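Pasta night, part one (the shelf)

Quick one tonight because I have to be up early and the kitchen is still a mess. Pulled the pantry shelf apart after tea. Well, the bottom of it anyway, the freestanding unit next to the fridge with the white boards and the steel poles. I had been promising to do it since February and then Mum rang and said she was coming to stay, so. Done. Mostly.

The problem is spaghetti. I keep buying it. Every time I'm in the shops I think, have we got spaghetti? and cannot remember, so in it goes. Then it gets home and lives behind the rice, long bags sliding down the back where you can't see them, and next week same thing again. There was one bag wedged under the lentils that I'd swear came with us from the old flat.

Anyway got everything out on the floor to have a proper look. Blue Barilla No. 5, the one everybody knows. A couple of yellow and blue ones with ankara on them, which I get from the little grocer near the station in Brerstead (cheap, holds up well, a bit of bite left in it even if you get distracted by the phone). And the red and yellow bags with Chinese writing, from Anqi Wan, who does a big order every so often and lets me tack things on the end. Her rule is you pay up front and you don't complain about what turns up. Fair enough.

How much to cook is still my weak spot. I used to do it by eye, the hole-in-the-spoon thing never worked for me. Now I weigh it, 100 grams each if it's dinner and nothing else, less if there's garlic bread. There is always garlic bread. Leftovers go in a frypan next day with an egg and whatever cheese is going hard in the fridge, and that is honestly half the reason I make too much.

Storage. I had a tall Pasmont canister for ages, nice thing, lid with the rubber ring. Trouble was it fits one packet and a bit. So you'd always have the "and a bit" in a torn bag with a peg on it, on its side, spilling the minute you grabbed the flour. Dropped the canister on the tiles last winter and never replaced it. Looked at the Giraldo ones online, $50 for a single jar. No. I could buy a lot of spaghetti for that, and evidently would.

So the new system, such as it is — unopened packets lie flat on the bottom shelf, all pointing the same way, oldest at the front. One open packet at a time, in the plastic tub by the stove. Short pasta up a level with the tins. Noodles get thier own basket because Tom puts them back anywhere there's a gap and I've given up having that conversation.

Also chucked: a jar of capers I'm not going to discuss, two lots of stale breadcrumbs, a packet of cous cous with a hole in the corner. Wiped the boards down with warm water and a bit of vinegar. The front feet on that unit need a turn too, it rocks if you lean on it. Tomorrow job. Or next week.

Not buying any more until we've eaten down to one packet. Written on the fridge in texta so it's official. Thinking puttanesca first (new capers, obviously), then a plain garlic and chilli one, then whatever you lot suggest. Something that isn't tomato would be good, Mum gets heartburn. Does anyone do a baked spaghetti that doesnt go to cement in the middle? I've tried twice now and both times you could have tiled with it.

Right, bed. Recipe for the puttanesca when I've made it and remembered to write down the amounts.

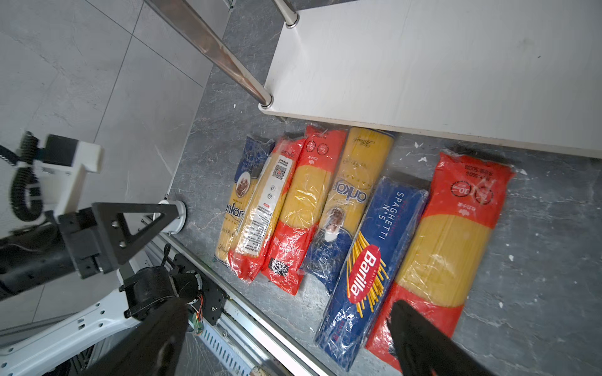 The spaghetti pile. Send recipes.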